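Branwood Air: Carry-On and Baggage FAQ

What size can my cabin bag be?
One bag and one small item per passenger. The small item must fit under the seat.

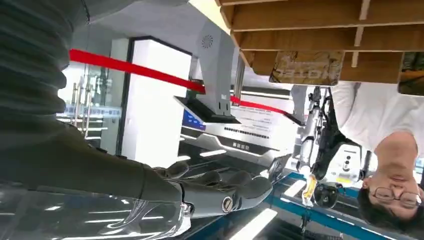 Bags over the limit are tagged at the gate and go in the hold.

Can I pack a power bank?
Carry it in the cabin, up to 100 watt-hours. Cover exposed terminals.
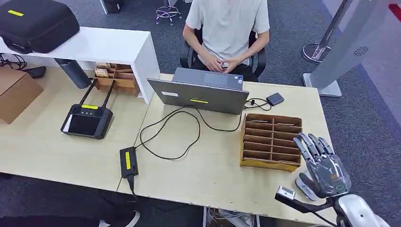 My bag did not arrive. What now?
File a report at the Wudus desk before leaving the terminal and keep the reference number.

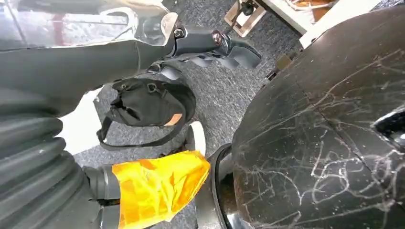

Claims for damage need the bag tag and a photo.

Who handles written claims?
Yolanda Cordero, Baggage Claims. Send copies only.

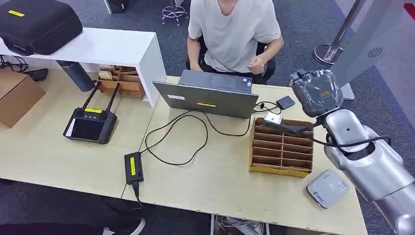

A laptop open on a desk.

Last updated: December 17, 2024
Contact | © Branwood Air | Back to top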